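4.2 The rack cell and the division of tasks

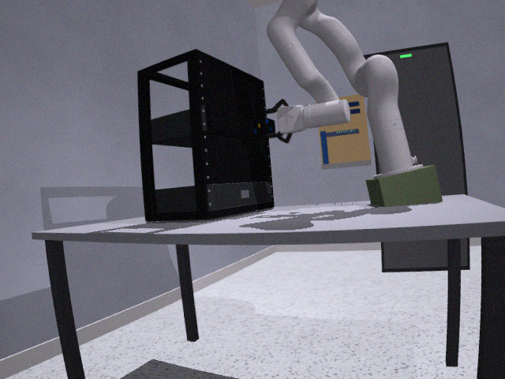 Figure 3. Simulated model of the rack cell: the arm on its green block, with the two-fingered gripper at the right-hand side of the rack.

The cell was modelled before any equipment was moved in the Jallau workshop. In the model the arm and the rack stand on the same table, and the arm works on the rack from the side (Figure 3). The same model was used for two purposes. The engineers of Vander used it to check reach and to look for collisions, and we used it as a common object in the interviews, because most of the technicians had not yet worked near an arm and found it difficult to speak about one in general terms. With the model on the screen the talk became more concrete. People pointed at the rack and explained which hand they use there, and in which order.

Before the change, a technician at Jallau took a rack from the beginning to the end. He or she read the work order, fetched the units, placed them, tightened them, connected them and signed the test sheet. In the planned arrangement the arm takes over the placing and removing of small parts at the side of the rack. The technician keeps the reading of the order, the cabling and the test, and receives two new tasks: to prepare the parts in the correct sequence, and to decide what must be done when the arm stops. The second task was hardly mentioned in the project plan. In the interviews it was the subject that came back most often.

The work orders of the workshop give some idea of how often such decisions may be needed. We went through 1,453 closed orders and noted each one where the technician had written a remark by hand. Many of these remarks concern small matters: a thread that is worn, a panel which does not sit flat, a part delivered in an older version. An experienced person solves these in a moment and often does not think of them as problems. For an automatic cell each of them can be a reason to stop. One technician described it in this way: "Now I feel with the finger that the screw is going wrong, and I turn it back. Later I will get a message, and I must go and find out what the message means."

The change has also an effect on how the working time is felt. Today the technicians choose their own rhythm inside the shift, and several of them told us that they do the heavy racks early and leave the quiet ones for the end. With the cell, the parts must be ready when the arm has finished its cycle. The management at first proposed that one person should look after 2 cells, with 30 minutes of prepared parts at each. The technicians did not object to the number of cells, but they asked for a larger buffer, so that a phone call or a difficult cable does not at once leave the arm waiting. A longer buffer was accepted for the trial. We consider this an important result, although it is a small one — it moves the question of rhythm back to the person who does the work.

Opinions about skill were divided. The older technicians feared that newcomers will never learn to place a unit by hand and will therefore not understand the faults which the cell reports. Some of the younger ones saw it differently and hoped to learn the programming of the arm, a kind of work which until now was done only by the supplier. Sieglinde Teuber, who leads the training at Jallau, has proposed that each new technician shall build a fixed number of racks completely by hand before being allowed to run a cell. At the time of writing this proposal was supported by the workshop but not yet by the planning department, where the extra hours were seen as a cost of the old method. In the calculation of that department they do not appear as a cost of the cell.

We must add a remark on the limits of the model. It shows the arm, the rack and the room, but it does not contain the persons who will work there. The position of the technician, the walking distance to the parts store and the view on the test screen were discussed only with paper drawings, and in December two of these drawings had to be changed after the technicians walked the route themselves. Similar observations were made in our earlier study at Primwood, where the operators were asked for their opinion only when the floor plan was already fixed. The comparison of both sites is continued in Section 5.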